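Orinow 食品乾燥機 Clolus

トップ > 調理機器 > 食品乾燥機 > Clolus

野菜、果物、きのこ、ハーブを温風で乾燥させる家庭用の卓上型乾燥機です。背面のファンから水平に風を送り、前から抜く方式を採っています。下から上へ風を送る積み重ね式と違い、途中でトレイの段を入れ替える手間はほとんどかかりません。

本体幅は386mmです。電子レンジ用の棚に載る寸法ですが、背面に吸気口があるため、壁に密着させて使うことはできません。壁との間にこぶしひとつ分の余裕をとってください。上面にも物を載せないでください。

トレイは4枚付属し、間隔は29mmです。厚みのある食材を並べるときは、一枚抜いて使います。抜いたトレイは本体の下に差し込んでしまっておけます。

扉は手前に倒れる形式で、中央に小窓があります。運転中に開けるとファンが止まり、閉めると残り時間から再開します。途中で食材を裏返したり、早く乾いたものだけを取り出したりする場合も、設定をやり直す必要はありません。

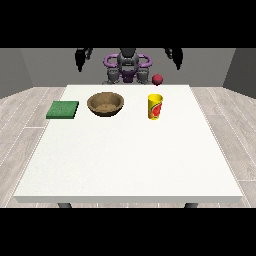

タイマーは最大19時間まで設定できます。りんごやバナナの薄切りであれば一晩、ミニトマトの半割りは品種や水分によってはタイマーを使い切ることもあります。乾き足りないときは、そのまま続けて延長してください。延長の回数に制限はありません。

温度はダイヤルで設定します。目盛りは「葉」「果実」「野菜」「肉」の四つで、その中間に合わせることもできます。「葉」がもっとも低く、バジルやミントの色を残したいときに使います。「肉」は加熱済みの肉を乾燥させるための設定です。生の肉は、必ず中心まで火を通してから入れてください。

■食材ごとの準備

りんごは皮つきのままでかまいません。芯を抜き、薄い輪切りにして、薄い塩水にくぐらせてから水気を拭きます。厚さがそろっていないと、薄いものから先に硬くなります。包丁で切りそろえるのが難しい場合は、スライサーを使ってください。

柿は、よく熟れてやわらかいものよりも、少し硬さの残るもののほうが扱いやすくなります。やわらかい柿はトレイの網目に沈み、はがすときに形が崩れます。別売のシートを敷けばはがれますが、下面の乾きは遅くなります。

しいたけは石づきを落とし、笠の裏を上にして並べます。軸は別に裂いて乾燥させると、だし用に使えます。まいたけとえのきは、手で小さくほぐしてから広げてください。きのこ類は洗わず、汚れがあれば乾いた布で払う程度にします。

大根とにんじんは細切りにします。切り干し大根にする場合、仕上がりの量は元の量から想像するよりかなり少なくなります。一本分を並べるとトレイがほぼ埋まりますが、乾くと片手に収まるほどです。にんじんは軽く蒸してから乾燥させると、戻したときに早くやわらかくなります。

玉ねぎとにんにくは、においが庫内に残ります。果物と同時に乾燥させるのは避け、使用後はトレイを洗って、扉を開けたまましばらく置いてください。それでもにおいが気になるときは、何も入れずに「肉」の設定で短時間運転すると弱くなります。

ハーブは枝ごと並べ、乾いてから葉をしごき取ります。先に葉だけを摘むと、乾いたものが風で動いて奥に集まります。細かい葉の場合は、上に空のトレイを一枚重ねて押さえにしてください。

■乾き具合の見分け方

果物は、指で曲げて折れずにしなる程度で仕上がりです。温かいうちはやわらかく感じるため、ひと切れ取り出し、冷ましてから確かめてください。切り口を押して水分がにじむようなら、まだ早い状態です。

野菜ときのこは、折るとぱきっと割れるところまで乾燥させます。しいたけは笠の縁が乾いていても、中心に湿り気が残っていることがあります。厚いものを一つ割って確認してください。

取り出したあとはすぐに密閉せず、ざるなどに広げて粗熱をとります。温かいまま袋に入れると内側に水滴がつき、かびの原因になります。冷めたら密閉容器に入れ、乾燥剤を添えて冷暗所で保管します。果物はわずかに水分が残るので、夏場は冷蔵庫に入れるほうが安心です。

保管を始めてから数日は、容器を一日に一度振ってください。中身同士がくっつく、または内側が曇るようであれば乾燥が足りません。もう一度トレイに並べ、短い時間で仕上げ直します。

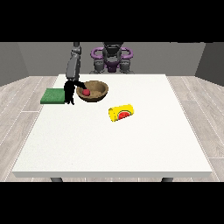 読了時間 4分

■従来機 Drukden との違い

Drukden は円形のトレイを積み重ねる機種で、販売を終了しています。Clolus とはトレイの形が異なり、互いに流用できません。Drukden 用のシートも、角が余るため使用できません。

風の向きが変わったことで、段による乾きの差は小さくなりました。一方、奥と手前では多少の差が残ります。奥のほうが早く乾くため、量が多いときは途中で一度、トレイの前後を入れ替えてください。トレイは前後対称で、どちら向きにも入ります。

運転音は Drukden より低い音に変わりました。音量としては大きな差がなく、換気扇の弱運転に近いものです。寝室のすぐ隣で夜通し使う用途には向きません。

操作部は、タイマーのボタンと温度のダイヤルだけです。Drukden にあった食材別の自動運転は省きました。同じ食材でも、切り方と量によって必要な時間が大きく変わるためです。

■お手入れ

トレイは台所用の中性洗剤とやわらかいスポンジで洗えます。果汁が固まって取れないときは、ぬるま湯にしばらく浸けてください。金属たわしは網目を傷めます。食器洗い乾燥機には対応していません。

庫内は、固く絞った布で拭きます。背面のファンカバーは、左右のつまみを内側に寄せると外れます。外したカバーは水洗いできますが、ファン本体には水をかけないでください。ハーブをよく乾燥させる方は、カバーの裏に細かい葉がたまりやすいので、こまめに確認してください。

底の受け皿は手前に引き出せます。トマトや桃のように汁の落ちる食材では、受け皿に耐熱のクッキングシートを敷いておくと片づけが楽になります。シートが受け皿からはみ出すと風で巻き上がるため、大きさを合わせて切ってください。

■別売品

乾燥用シート
網目のない薄いシートです。フルーツピューレを伸ばして乾燥させるときや、やわらかい果物に使います。一枚単位で販売しています。

細目ネット
ハーブ、茶葉、桜えびなど、細かいもの用のネットです。トレイの上に敷いて使います。はさみで切って大きさを調整できます。

交換用トレイ
付属品と同じものです。歪んだまま使うと溝から外れることがあるため、早めに交換してください。

交換用ドアパッキン
扉の下側から風が漏れるようになったら交換の時期です。溝に押し込むだけで取り付けられ、工具は要りません。

別売品と補修部品は、部品販売窓口の Siriwardena で取り扱っています。注文の際は、本体底面の銘板にある製造番号をお知らせください。製造時期によってパッキンの断面が異なります。

■仕様

品名:食品乾燥機
型名:Clolus
製造:Orinow
本体幅:386mm
トレイ:4枚(間隔29mm)
タイマー:最大19時間
温度設定:ダイヤル式、無段階
送風方式:背面から水平
扉:前倒し式、小窓つき
付属品:トレイ、受け皿、取扱説明書

■よくあるお問い合わせ

運転の途中で止まりました
扉が完全に閉まっていない可能性があります。トレイが奥まで入っているかを確認し、扉を押して閉め直してください。吸気口がふさがれて内部の温度が上がったときも停止します。この場合は電源プラグを抜き、本体が冷めてから置き場所を見直してください。

使いはじめににおいがします
最初の運転では、部品を温めたときのにおいが出ることがあります。食材を入れる前に、窓を開けて一度空運転を行ってください。

果物が茶色くなります
切り口が空気に触れて変色したもので、食べても問題はありません。気になる場合は、切ったあとに薄い塩水かレモン水にくぐらせてください。バナナはレモン水のほうが味の相性がよいようです。

ペット用のおやつを作れますか
ささみやさつまいもを乾燥させて使う方が多くいます。ささみはゆでてから薄く裂き、味つけはせずに並べてください。与える量や食材の可否については、かかりつけの動物病院にご相談ください。

花を乾燥させてもよいですか
食用以外のものを入れることはお勧めしていません。観賞用の花には薬剤が使われていることがあり、トレイや庫内に残るおそれがあります。

延長コードは使えますか
壁のコンセントに直接差し込んでください。長時間の運転になるため、たこ足配線での使用は避けてください。

■ご注文と配送について

ご注文の確認後、順次発送します。干し柿や干しいもの時期にあたる10月は注文が集中し、お届けまでに通常より日数がかかります。お急ぎの場合は、事前に在庫をお問い合わせください。

本体は配送用の外箱に入れず、製品の化粧箱に直接送り状を貼ってお届けします。贈り物にされる場合は、注文画面の備考欄に「外箱希望」とご記入ください。包装紙での包装は行っていません。

保証書は取扱説明書の最後のページにあります。購入日のわかる納品書と一緒に保管してください。トレイ、シート、パッキンは消耗品のため保証の対象外です。

掲載内容の最終更新:2021年9月24日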